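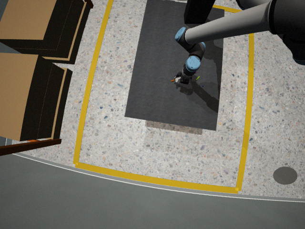

Chapter 5
Hard Floors and How They Wear

Before you read this chapter, take off your shoes. I ask every class I teach to do it, and every class looks at me as though I had asked them to sing. But your feet will tell you more about a floor in one slow walk across a room than your eyes will in an afternoon, and I would like you to begin with that walk, wherever you happen to be reading. Go from the door to the window. Go back along the wall, where people seldom step, and then down the middle, where everybody does. If you notice that the middle feels a little smoother, or a little rougher, or dips ever so slightly under your heel, then you have already met the main idea of the next several sections, and I can take my time over the rest.

In Chapter 4 we talked about soft coverings, the carpets and rugs and mats that hide their age in their pile until one day they can't. Hard floors are a different sort of company. Stone, tile, brick, concrete, wood and terrazzo all keep a record of what has gone across them, and once you learn to read that record you will find it hard to stop. My old teacher, Magdalini Andreadis, used to stand in the entrance hall of a school and tell you where the coat hooks had been before the remodel. She wasn't showing off (well, perhaps a little). The children had stood in one row for years, shuffling and dripping, and the floor remembered the row.

What you will learn in this chapter

How hard floors are put together, from the ground up. Why the surface you see is often the thinnest and least important part. How dirt, water and grit do their damage, and in what order. How to tell a worn floor from a dirty one. How to choose a cleaning method without making matters worse, which happens more often than any of us in the trade like to admit.

Words to know

Substrate: the layer that carries the floor, usually concrete or wood.
Binder: the material that holds loose pieces together, such as cement or resin.
Aggregate: the pieces themselves, whether sand, gravel or chips of stone.
Finish: whatever is put on top to protect the floor or change its shine.
Traffic lane: the path most people take across a room.

A story to start with

The Ritchie building in Lostwood was a dry goods store, then a bank, and then for a long spell nothing much at all. When Sabina Siriwardena was hired to bring the ground floor back into use, she found brown linoleum from wall to wall, curling at the seams. The owners wanted it covered over with something new and cheerful, and they had a quote in hand from a firm called Flollitau. Sabina asked for one day before anyone signed anything. She lifted a corner behind the radiator, then a bit more, and by lunchtime she was on her knees with a bucket and a soft brush, looking at terrazzo.

It was not in wonderful shape. There was black adhesive across most of it, a row of drilled holes where the bank counter had been fixed down, and a long crack that wandered off under a partition. She cleaned one small patch near the front door and invited the owners to come and look. They stood there for quite a while. Marina Moschos, who held the larger share in the building, finally said that she had walked over that floor as a girl to buy buttons, and could it please be saved.

It could, though the job took the whole of April and cost a good deal of patience. We'll come back to the Ritchie floor several times, because nearly everything that can go wrong with a hard floor had gone wrong with that one, and nearly everything that can be put right was.

What terrazzo is

Terrazzo is a mixture, and a thrifty one. The usual account takes us back to Venice, where workers laying marble in grand houses were left with heaps of broken bits, and somebody sensible thought of setting them in a bed and rubbing the top flat. The modern kind follows much the same plan. Chips of marble or other stone, and sometimes glass, are mixed into a binder and spread out. When the whole thing has hardened it is ground down until the chips show their cut faces, the small holes are filled, and the surface is polished.

This matters to you as a cleaner or a caretaker of old rooms for a simple reason: the pattern goes all the way down through the layer. Wear a little off the top and you find more of the same underneath. A printed vinyl tile has no such luck. Once its picture has been scuffed through, there is nothing below but the backing.

The chips come in all sizes, and a single floor may hold tiny grains right beside larger flecks. On a pale floor the mix can run from blue-gray through tan to a pinkish orange, which makes crumbs and grit surprisingly hard to see. Please remember that when we get to inspection. A speckled floor that looks clean from standing height may be nothing of the kind.
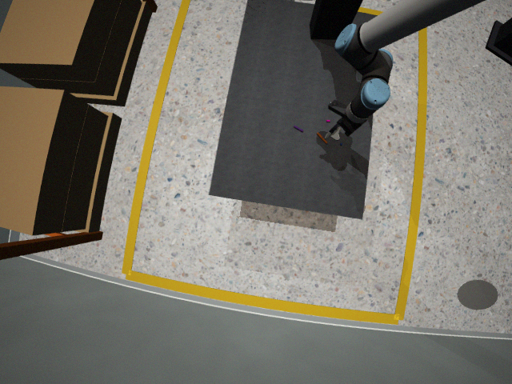

Grit, the quiet enemy

Ask people what ruins a floor and they will say spills. Spills are certainly a nuisance, and acid spills on marble or cement are worse than that, so keep the vinegar in the kitchen cupboard. But day in and day out, the real harm comes from grit. Each grain of sand under a shoe is a tiny cutting tool, and a busy doorway gives it plenty of chances to cut.

It may help to think of sandpaper. Rub a polished stone sample with 120 grit and the shine is gone at once, leaving a gray haze you can feel with a fingernail. To bring it back you would work up through finer and finer grades, perhaps as far as 2000, and each one would take time. A winter's worth of tracked-in sand does the same job as the coarse paper, only more slowly and with no one watching. A good mat inside the door, shaken out often, will save you more labor than any machine in the supply catalog.

Try it yourself: the white cloth walk

You will need a clean white cotton cloth, a little plain water and a notebook.

1. Pick a room with a hard floor and sketch its shape, marking the doors.
2. Dampen the cloth and wipe a strip one hand wide just inside the main door.
3. Fold to a clean side and wipe a second strip in the traffic lane.
4. Fold again and wipe a third strip close to a wall.
5. Write down what each side of the cloth looks like, and let the floor dry for 20 minutes before you judge its shine.

Keep your notes. You will want them in Section 5.2, where we begin sorting soil that sits on a floor from wear that has become part of it.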